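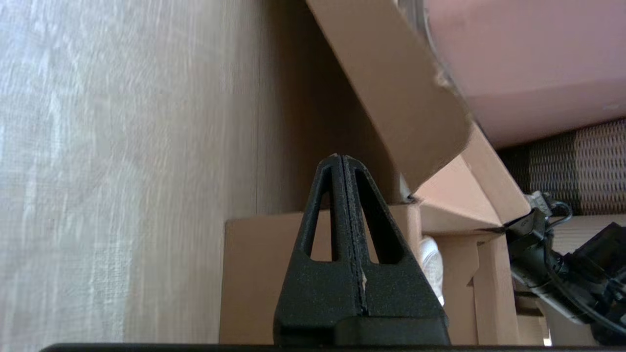

A cardboard box from close up, inner side in shadow.

How to Pack a Small Apartment for a Long Move

I've moved a lot. My last move was the longest by far, 1,042 miles from a second-floor apartment in Gisum to the place I'm in now, and it was also the first one where I didn't end up throwing loose forks into a trash bag at two in the morning. So I wrote down how I did it, mostly for myself, and then a couple of friends asked for it and here we are.

My old apartment was 900 square feet. If you have a whole house with a garage you can still use most of this, but give yourself a lot more time than I did, and start with the garage.

What you'll need

Boxes in two sizes, small and medium. I don't buy large ones anymore. You fill them because they're there and then you can't lift them.
Packing tape and a dispenser that you have tested on a real box before moving week
Plain packing paper
Two fat markers, because one will vanish
Zip bags, sandwich size and gallon size
A box cutter
Old towels, sheets, sweatshirts, anything soft you own already
A notebook

I spent $235 on supplies, and a good chunk of that was paper. You could get it way down if you start saving boxes early. Liquor stores are great for this (the dividers!) and so is anybody you know who just moved. I got a stack of mediums from the Jusport warehouse store, which sells them flat in bundles, and they held up fine. The tape was Fastau, the wide clear kind. It's loud coming off the roll and it sticks to itself if you look at it wrong, but not one box came open.

Check your boxes first

If you're using secondhand boxes, give each one a quick once-over before you put anything in it. Press on the sides. They should push back a little. If a corner feels soft, or there's a crease running across a whole side, use that one for pillows or put it in the recycling. Smell it too! I once used a box that had been in somebody's basement, and my winter coats smelled like that basement until spring.

Taping the bottom

I used to do the fold-the-flaps-under-each-other thing on the bottom of boxes. Please don't. It's fine on top for a box you're going to open again tomorrow. On the bottom it will let go, usually on the stairs.

1. Fold in the short flaps, then the long flaps, so the long ones meet in the middle.
2. Run one strip of tape along the seam and let it go a few inches up each side.
3. Run a second strip right over the first.
4. If it's going to hold books or dishes, add a third strip across the middle going the other way.
5. Flip it over and push down inside with your hand. If it gives, add more tape.

It takes a minute per box, and it's a good job for when you're too tired to make decisions. I did a whole pile of them one evening in front of the TV and then had boxes ready to go all week.

Which room goes first

Pack the stuff you won't miss. For me that went: closet shelves, books, pictures off the walls, spare bedding, the good dishes, off-season clothes, then the desk, then most of the kitchen, and the bathroom last of all. You'll be surprised how long you can live on one pan and one bowl.

I started in September and moved at the end of the month, working an hour or two each evening. The trick for me was finishing one box completely before opening another. When I let myself have three half-full boxes going, I'd wander from room to room holding a stapler.

And get rid of things as you go. I kept one box by the front door for giveaways and took it down to the car whenever it got full. Don't save that for the end. At the end you won't have the strength to decide about a waffle maker.

Books

Small boxes only. I pack them flat in stacks, biggest on the bottom, and fill the gap at the side with socks or paper. You can also stand them up the way they'd be on a shelf, spine against the side of the box. What you want to avoid is putting them in with the pages facing down, since they'll sag and the covers will bend.

Stop when it's as heavy as you'd want to carry up a flight of stairs. There may be room left at the top, and that's where T-shirts go.

Kitchen

This always takes three times as long as you think. Set up on a table or counter with a pile of paper at one end and the box on a chair at the other, so you aren't bending over for hours.

Plates go in on their edges, like records. Wrap each one in a sheet of paper, then wrap them together in bundles of three or four. Crumple a thick layer of paper in the bottom of the box before the first bundle goes in, and another on top.

Glasses and mugs: stuff a bit of paper inside, roll the whole thing up, tuck the ends in. Heavy ones on the bottom. When you're finished, pick the box up an inch or two and give it a gentle shake. If you hear clinking, it needs more paper.

Knives I lay flat on a piece of cardboard, fold it over, tape it shut all the way around, and write KNIVES on both sides in huge letters. Tape will come off the cardboard later and not off the knives, so keep it on the outside.

Spices, oils, and that sticky bottle of molasses go into gallon zip bags, standing up. I lost a set of placemats to sesame oil two moves ago and I'm still a little sore about it.

Clothes and bedding

Leave clothes in the dresser drawers if whoever's carrying it says that's okay. Mine said no, so I emptied them into suitcases. Suitcases are boxes with wheels and you already own them! Put heavy things in those if you want, too — shoes, jeans, even a few hardcovers at the wheel end.

For hanging clothes, I gather 12 hangers at a time, put a rubber band around the hooks, and pull a big trash bag up over the clothes from below with the hooks poking out through the drawstring. At the other end you hang the whole bunch up, tear off the bag, and you're done. Best ten seconds of the whole move.

Cords and little parts

Every time you unplug something, take a picture of the back with your phone first. Then coil the cord, put it in a sandwich bag, and write on the bag what it belongs to. "TV" isn't enough. Write "TV, power" and "TV, to speaker."

Screws from furniture go in a bag too, and the bag gets taped to the underside of that same piece of furniture. My bookcase is a Qiu, the tall one that comes apart into flat panels, and it has four kinds of screws that look the same until you try to use them. I bagged each kind by itself and it went back together in one afternoon.

Labels

Write on the sides of the box, never only on the top, because you can't see tops when they're stacked. I put three things on each one: the room it's going to, a number, and a couple of words about what's in there.

The number matches a line in the notebook, where I write a longer list. It sounds fussy, and I nearly quit doing it after the first few. Then on my second night in the new place I wanted the can opener, looked it up, and walked straight to the right box. I felt like a genius.

If a box is fragile, write it on two sides. Don't write it on everything, or people stop reading it.

The box that rides with you

Keep one box (or a tote) out of the truck altogether. Mine had:

Toilet paper and a roll of paper towels
Phone charger
Sheets for one bed
Medicine, toothbrush, soap
A change of clothes
Box cutter and a screwdriver
Coffee, a mug, and something to make it with
Lease, keys, and the notebook
Granola bars

Pack it the day before, put it in the car that night, and tell everyone helping you that it isn't to be touched.

Getting unpacked

Bed first, then shower curtain, then the coffee. After that I do the kitchen, even if it's late, since everything else can wait on me having somewhere to make breakfast. Break each box down the minute it's empty and lean the flat ones by the door. I still have four boxes in the hall closet, numbers facing out, and according to the notebook two of them are picture frames and the other two are yarn.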